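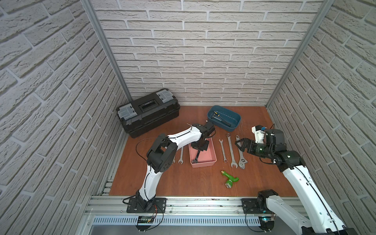

Spanners, an adjustable and a green hose splitter, with a pink bin, a teal-blue bin and a black toolbox.

Search this site Search Go

Put the toolbox at the back and keep the spanners in a bin

Mar 21, 2019
By the Tools and Sheds column, Skiltbridge

I think most households would be better off keeping their hand tools in shallow open bins, and using the lidded toolbox only for carrying things to a job somewhere else. I have held this view for a few years and have argued it with enough people to know it is a minority one. A toolbox is what you are given when you move into your first house. It has latches and a handle and it looks like the right answer. For a plumber or a fitter it is the right answer. For somebody who tightens a tap fitting in August and then does nothing until the gate drops on its hinges in the winter, I don't think it is.

My objection is to depth. The usual plastic toolbox is deep for its width, and everything in it ends up in one pile with the heavy things at the bottom. Spanners are the worst for this. They are flat and smooth and they slide down past whatever is on top of them. When you want the 12 you can feel four or five that might be it, and you take out the hammer, the tape and a bag of wall plugs before you can read any of them. Then those things are on the floor and have to go back in. Many toolboxes come with a lift-out tray, and the tray helps for the first month. After that it is full of picture hooks and has to be lifted out every time as well.

A shallow bin can't do this to you. If the sides are low, the contents are more or less one layer, and one layer is something you can look at. A combination spanner dropped in a pink bin can be seen from standing height. You don't have to kneel. That matters more to me than it did when I was thirty.

The other thing in favour of bins is that they are cheap enough to have several, and having several makes you divide things up. I would divide by what the tool does to the work. Things that turn go together: spanners, the adjustable, sockets if you have them. Things that hit go together, and in most houses that is one hammer and possibly a mallet, so there will be room in that bin for a few odds and ends. Things that cut go in a third, and I would want that one on a high shelf if there are children about. I would not divide by room, or by job, or by who bought it. I have seen a garage with a bin marked for the bathroom, a bin for the bikes and a bin for the garden, each with an adjustable spanner in it, and the owner still going from one to another looking for the good one.

Colour does the work of labels here. I used to write labels. They came off, or they stopped being true. A pink bin stays pink. If the turning tools are in the pink one, everybody in the house learns it in a week, including people who could not tell you what a combination spanner is. Buy bright colours or at least different ones. A stack of matching grey boxes looks very tidy in a catalogue and is no use at all when you are stood in the shed with one hand holding a pipe.

Before anything goes in a bin it has to come out of wherever it was, and I have a firm opinion on this too. Do it on a floor, all at once. A table is too small and you will start piling. Lay the spanners side by side, all pointing the same way, in order of size. It takes ten minutes and you find out things you did not know. You find out that you have two the same. You find out that the one you always reach for is the long one, and that the short one next to it has hardly been used. You will also find the gap in the run, the size you have been managing without by using the adjustable.

I should say something about the adjustable, as people are snobbish about it. The complaint is that it slips and rounds off the nut. A worn one does, and so does any adjustable that has been put on loosely by somebody in a hurry. Wound up tight against the flats it is fine for nearly everything in a house. If I were allowed one tool for turning things, I would have that and not regret it much. But it is slower, and it is thick in the head, and there are places behind a basin where it won't go. Keep it with the spanners. It should not be in a drawer in the kitchen, where most of them live, under the batteries.

Then there are the things that are not tools. Every clear-out has them. A hose splitter is the perfect case. It is a fitting, it belongs to the outside tap, and it turns up among the spanners because somebody took it off when the frost came and put it down by the thing they had used to loosen it. The bright green plastic ones are at least easy to spot. What should happen to it is that it goes with the hose. What generally happens is that it goes back in with the tools, on the grounds that it is hard and partly metal. Do this with enough fittings and the spanner bin is full again by the end of the year.

My rule is that a fitting lives with the thing it fits. The splitter goes on the hose reel hook, in a carrier bag if need be. Radiator keys go by a radiator. The small hexagonal keys that come with flat-pack furniture get taped to the underside of the furniture, and I will not be moved on that one. If a fitting doesn't belong to anything you still own, it can go. I know the argument for keeping it. I kept a tap connector through two house moves on the strength of that argument, and when I finally had a use for one, mine was the wrong thread.

There are fair points on the other side. Open bins let in dust, and in a damp shed they let in worse. If your shed sweats in winter then bare steel should not be left in the open air, and a lidded box with a bit of oily cloth in it will look after your tools better than I can. I would still say bring the tools indoors, but not every house has the space. Bins also get used for other things. An empty-looking bin on a shelf will collect gloves, a torch, half a packet of seeds. A lid does put people off doing this.

Carrying is the strongest point. You can't take an open bin up a ladder, or to your sister's. This is where I am quite happy to own a toolbox. Mine sits in the corner behind the bins and is packed when I am going somewhere, with what that job needs, and unpacked when I get back. A big one with a proper handle is worth having for that. The unpacking is the part that takes discipline, and I won't pretend I always do it the same evening.

Readers who disagree usually write in to recommend a wall board, with a hook for each tool and a painted outline behind it. I admire these. My neighbour has one and it is a lovely thing to look at. I also notice that he spent two weekends on it and that it has not been changed, so the new drill lives on the floor underneath. A board suits a set of tools that has stopped growing. Most of us pick up a spanner here and there, lose one, get given a few by a relative who is clearing out. A bin doesn't mind. You drop the new one in with the others.

The size to buy is the one people get wrong. Go for low sides, and a base long enough for your longest spanner to lie flat or on a slight diagonal. If the spanner has to stand up and lean on the edge, the bin is too small and will tip when you pull it off the shelf by that end. Anything deeper than your hand is too deep. Take the spanner with you to the shop and try it in the bin. You will get a look from the till, but it saves a trip back.

Once they are filled, leave them a month before you decide whether you like the arrangement. I moved my hammer twice before it settled. It is now in the blue bin on the left, near the door, and the mallet has gone to live with the tent pegs.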